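Nimero Bench Kit – Set-Up Guide
Section 2: Plan and budget before you buy
Revised Oct 24, 2020

I put this section ahead of the wiring and the software on purpose. By the time most people open a set-up guide the boxes are already in the hallway, and I've been that person. So if you're still at the shopping stage, great! Grab a pencil and work through the steps in order.

What you need for this section: a tape measure, your floor plan (a sketch is fine) and the planning sheet from the back of the guide.

1. Write down the job in one sentence. Mine says "pick up small tableware from a kitchen counter and put it down again." If yours needs two sentences, you may be pricing two projects, and I'd start with the shorter one.

2. List the objects you want handled. Go by shape first and price later. Bowls, spoons and little shakers all ask for different grasps, and the gripper you choose has to open wide enough for the fattest thing on the list.

Note: If a bowl is too wide to grab across, plan on gripping it by the rim. Put an R next to it on the sheet.

3. Mark where the arm's base will go. Draw the base first, then the counter, then everything else. I did it the other way around my first time and ended up with a lovely kitchen and an arm parked in the doorway.

4. Build the layout in simulation before you order anything. Nimero loads the Nesby room set, and you can shove the pedestal around all afternoon without paying a cent. Save at least one view of the whole work area and one close to the gripper.

My own test layout, Franka arm and stone counter:

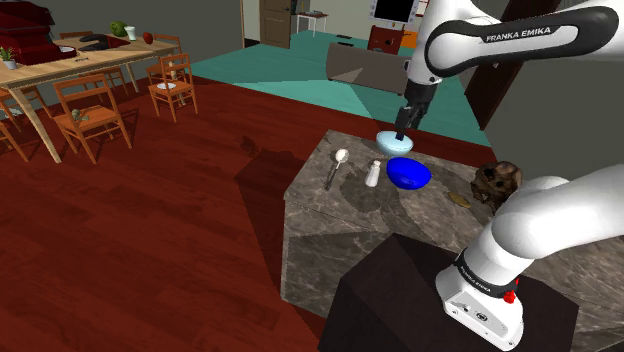
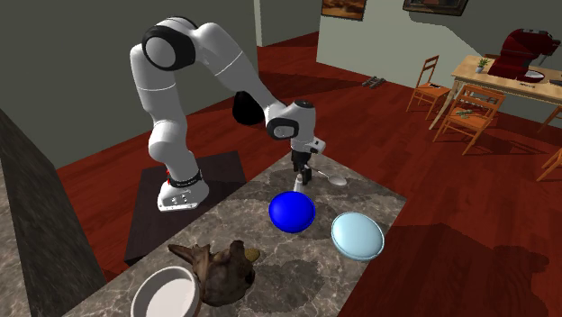
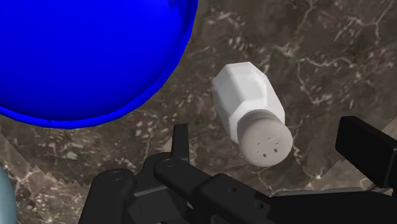 5. Run your list from step 2 in the simulated room, one object at a time, and try each one at the near edge, the middle and the far edge of the counter. Write down every spot the arm can't get to comfortably. Those notes decide how tall your pedestal should be, and whether you need to move it closer – so please don't skip them, even if the first few tries go well.

6. Now do the money. I split the sheet into "must have on day one" and "can wait until December." Day one is the arm, the gripper, the pedestal, the emergency stop and the computer. Extra cameras went in the second column for me, along with a spare set of finger pads.

My small-parts column came to $1,368 before shipping, and that was with nothing fancy in it. Cedino pedestals ship flat, which helps a lot on freight, but the floor anchors are sold separately and I missed that line completely on my first order. Put $300 aside for things like that. You'll spend it.

Caution: Don't save money on the pedestal. An arm that rocks on its base will miss grasps that looked perfect in simulation, and you'll waste days hunting for the problem in your code.

Caution: Check the power outlet and the floor rating before you pay a deposit. Asamoah, the supplier I used, wouldn't take an arm back once the crate had been opened.

7. Ask for lead times in writing. My gripper took 41 days and the arm was faster, so I had a very expensive coat rack for a while. If your quotes come back with different dates, order the slow item first and ask the seller to hold the rest.

8. Measure the real counter again. Yes, again! Compare it with the simulated one and fix the model if they don't match, then rerun step 5 for anything near the edges.

Note: Keep your saved layout file even after the hardware arrives. I still open mine whenever I'm tempted by a new gripper – it has talked me out of 2 so far.

When the sheet is filled in and the quotes are stapled to it, go on to Section 3, Unpacking and Mounting.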